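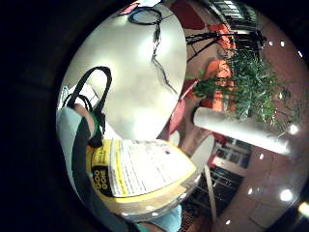 Banafsheh Alipour
Chapter 7
Cables, Lens and Straps: Keeping a Hand-Held Gripper in Service

When I first took charge of the Kudell, a hand-held gripper with a wide camera looking out past its fingers, I was far more interested in what we would do with it than in how we would keep it going. I suspect most of you feel the same way, and I can hardly scold you for it. You have come through six chapters on grasping and recording, and now I am asking you to sit down with a cloth and a notebook and think about cables! Bear with me, please. By the end of this chapter you will have a routine that fits into a quiet part of the morning, and you will find that the machine becomes much better company.

We will take the tool in the order in which a hand meets it: first the cable, then the lens, then the fingers and their pads, and last of all the straps and bands that the operator wears. The Sharifi method, which some of you will have learned in an earlier course, begins at the lens and works outward. It is a perfectly good method, and if you are already comfortable with it you should carry on - only keep the same order every time, and write it at the top of your log.

7.1 Starting with the cable

Lay the cable out on a flat, pale surface before you connect anything. A large white table is ideal, as dark cable shows up beautifully against it and any kink is easy to spot from where you stand. Leave the spare length coiled at the far edge and let only the working length come toward you. Follow that length with your fingertips, slowly, stopping at each connector to feel whether the shell turns in its seat. If it turns at all, tag it and put it aside for the bench.
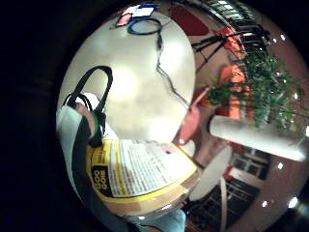

Figure 7.2. A coiled blue cable at the far edge of the table, with a thin black cable running out across the top.

In our workshop at Weris the tool is connected and disconnected nearly 200 times in a season, and the log from our first one, begun in August 2018, has 13 entries for the cable before there is a single one for the lens. I kept that log by hand, in a green book with a broken spine, and I still take it along when I teach this chapter.

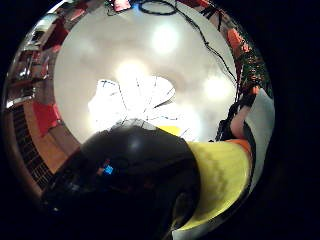

Slack is the part of the setup that beginners find hardest to judge, and I would like you to spend a good while on it. Too little, and the connector takes the pull whenever the operator reaches; too much, and the cable finds its way into the work. Watch where it travels when the tool is turned to look upward. Black cables may hang right across the camera's view, as they do against this ceiling, before they run down the right side to join the dark wiring around the hand and the band on the raised finger. Turn your own tool the same way, hold it for a slow count of seven, and note in the log where each loop comes to rest.

Exercise 7.1. Repeat the upward turn three times with the slack set short, medium and long. Sketch the path of the cable each time, and keep your sketches for section 7.4, where we fit the Fledov clip.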